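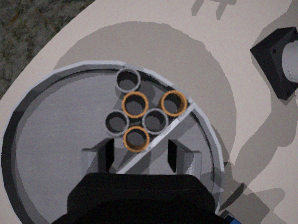 Rendering: Flesora Visitor Office, Flestden

The Visitors' Record

The open day at Flesora was held on 2/14/21 in accordance with the terms of the lease, which required that the public be admitted to the works at Flestden once in each calendar year. Visitors were asked to assemble in the lower corridor, to wear the badge provided, and to enter their remarks in the record before leaving.

Barbara Borkowska arrived before the doors were opened. She had been employed in the parts room of the Zawadzka building for 30 years, until the parts room was closed in January, and she still had her gray work coat, which she wore. The attendant at the desk asked whether she was staff. She replied that she was a member of the public, and a badge was issued to her on that basis.

The party was conducted first through the paint shop and then to the lecture hall, where the demonstration of Planik was to take place. Planik was the name given by the company to its new sorting system. The arm had not yet been installed, and its work was to be shown in simulation on the large screen. The guide, a young man with a prepared text, stated that visitors should regard what they saw as a fair account of what the arm would do when it was delivered.

The lights were lowered. A round gray tray appeared, with gray tubes and orange tubes standing close together on one side of it, and the black gripper came in from below. The guide read that the task was to part the orange from the gray. He read that the system had received no list of positions and would find the tubes for itself.

Mrs. Borkowska sat in the second row with her bag on her knees. She had parted a great many things from a great many other things at Zawadzka – washers from spacers, left brackets from right – and she had taught the work to those who came after her. It had been her practice to tell them that they should begin at the edge of a pile, where there was room for the fingers, and leave the middle until the middle was easy to reach. There had been no written procedure. The company had asked her for one in her final week, and she had filled 4 sheets on both sides in pencil and handed them in at the office. No reply had been received.

On the screen the gripper moved toward the tubes and stopped. It remained there for long enough that some of those present turned to look at the guide, who consulted his text and found nothing in it to cover the interval. A child asked if it was broken. The guide said that the system was considering its approach.

"It wants the one on the outside," said Mrs. Borkowska.

She had not intended to be heard. The guide thanked her and explained that questions would be taken at the end. The gripper then turned a little at the wrist, passed over the tube in the middle, and went to the one that stood nearest the rim.

There was some applause. Mrs. Borkowska did not join in it. She was leaning forward, and the woman beside her later entered in the record that she had supposed her neighbor to be unwell.

After a short interval a further sequence was presented, taken from higher up, so that the whole of the table could be seen.
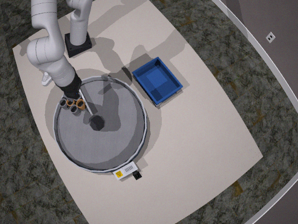 The Planik arm at the round tray, with the blue bin at right.

The guide read that the blue bin would be used in a later stage of the program and need not concern visitors at present. He invited questions. A gentleman asked what the arm would cost, and was told that the figure could not be disclosed. A student asked how it had learned the work. The guide answered that Planik had been prepared from a variety of sources, including internal documents, and that he was not in a position to describe them further.

Mrs. Borkowska raised her hand. She asked whether any of the internal documents had been in pencil.

The guide wrote the question down. He said that it would be passed to the appropriate department and that she could expect an answer within 60 days. He asked for her name, and she gave it, and he asked her to spell it, and she did so slowly, as she had on her first morning at Zawadzka for another young man with another form.

The party was then shown the canteen. Mrs. Borkowska asked to be excused from this portion of the visit and was permitted to return to the lecture hall, where the sequence had been left running for the next party. She stood at the back. The arm leaned over the tray, and the orange rings and the gray stood bunched at the tip of the gripper.

"Slower," she told it. "You have all day."

She surrendered her badge at the desk and was handed the record. Most of the entries on the page concerned the parking. Hers, number 7, was written in pencil and was afterward copied in ink by the Visitor Office, as the rules require. It reads in full: "The wrist is held too high. Otherwise satisfactory. I am at home most mornings. B. Borkowska, formerly parts room."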